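Cookies help us keep this site running. By carrying on you agree to their use. Accept | Settings

Laundry cell, after the cable change

2024-10-28

I've been looking after the laundry cell at Gundisholm since June, and most of the job is hands. The humanoid does 50 basket runs between checks. After that I go over the finger joints, the straps and the screws at the thumb, then check the wrist cables for rubbing.

This time the old cable on the right arm had worn at a bend, so I fitted one from Hurkier. It's 400 mm longer than I'd like. I allowed 17 minutes for the swap and needed most of an hour.

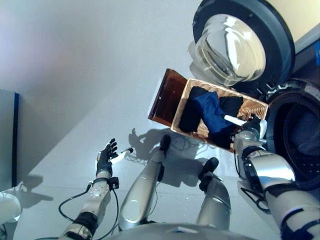
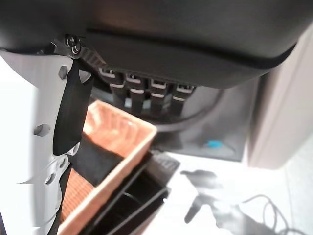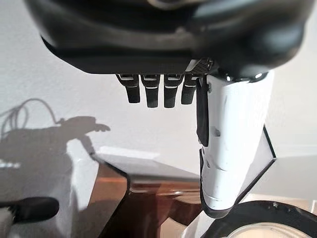
Reaching into the basket by the washing machine (first photo), then two from the hand cameras.

Rajkumari Solanki suggested recalibrating the thumb before the fingers, and I've put that in my notes. The wrist offset was 9 counts out when I started. I also want shorter straps, as the loose ends can catch on a basket rim. Kanaujia sell them in packs, but I haven't ordered any yet.

Filed under: Robots, Maintenance, Workshop notes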